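Gripper and camera comparison, second progress report
Prepared by Eugénie Pruvost, with Ismail Bouzid
For the Borton equipment fund

1. Where we are

In the first report we explained that the arm was installed and that the two grippers had been ordered. Since then both grippers have arrived and both have been mounted on the same arm. The work of this period was to compare them on small parts, and to decide which camera position we keep for the rest of the project. We have finished the gripper part. The camera part is still open, and we say below why.

2. The grippers

We call them by the names of the workshops that made them. The Tedeo gripper has two long angular fingers with a triangular opening in each. The Meesuk gripper has short fingers with flat pads, and it is heavier. Both are driven by the same type of motor, so we could use one controller and one set of cables.

Each gripper made 100 attempts to pick up a small wooden block from a fixed area and put it back on a mark. The blocks were turned by hand to a new angle before each attempt. We did not help the arm in any way after the start command.

Results, complete picks:
Tedeo: 61 of 100
Meesuk: 53 of 100

The difference is smaller than we hoped. Most of the failures with the Meesuk gripper came when a block was lying flat, as the pads touched the surface before they could close. With the Tedeo gripper the failures are more mixed. In many cases the finger arrived a little too far to one side and pushed the block away. Ismail thinks this is a question of calibration and I agree with him, but we have not yet proved it.

3. The controller

We started the period with the Drerer controller and we stay with it. It lost the connection to the gripper 8 times during the Meesuk series, always after a fast turn of the wrist. We replaced the connector and fixed the cable in 2 more places along the arm. During the Tedeo series, which came after, we had no lost connection. Attempts stopped by a lost connection were repeated and are not in the figures above.

4. The cameras

This part took more time than was planned. The wrist camera gives a good view of the fingers, but they cover a large part of the view when the arm is low - and this is the moment when we need to see the block best. A second camera on a fixed bracket sees the block from the side, and its view stays the same when the wrist turns. On the other hand it must be calibrated again each time somebody moves the bracket, and this takes most of a morning.

We also learned that the work surface matters. The speckled surface has small marks and patches of colour, and the detection software sometimes took one of them for a part. A yellow block was found easily. A block in natural wood was missed more often, above all in shadow. We ask for permission to buy a plain grey mat, from the budget line for small materials. 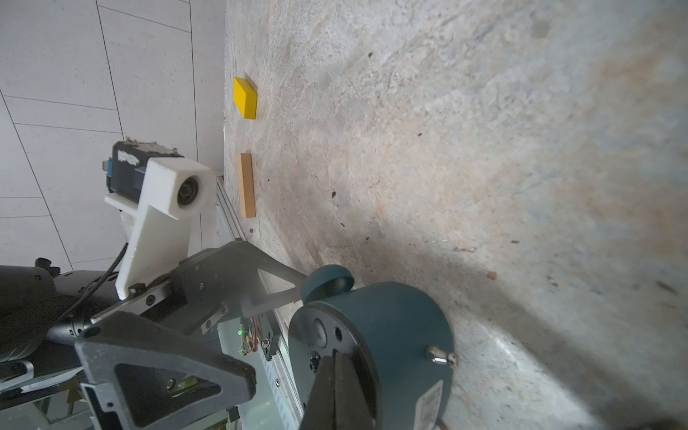 Figure 1. Wrist camera view with the two blocks, the gripper fingers and the small bracket by the tiles.

5. Budget

The spending is within the plan. The connector and the cable clips were paid from small materials. We did not use the money for repairs, and we would like to carry it to the next period, as the finger tips will probably need to be replaced.

6. Next steps

We will calibrate the Tedeo gripper again and repeat its series with the same blocks. After this we will compare three set-ups: wrist camera alone, fixed camera alone, and both together. Ismail will write the test sheet and I will send it to the fund before we start, so that you can make remarks. The Meesuk gripper stays in the cupboard for the moment, but we do not want to send it back before the new series is done.

We expect to send the third report in December.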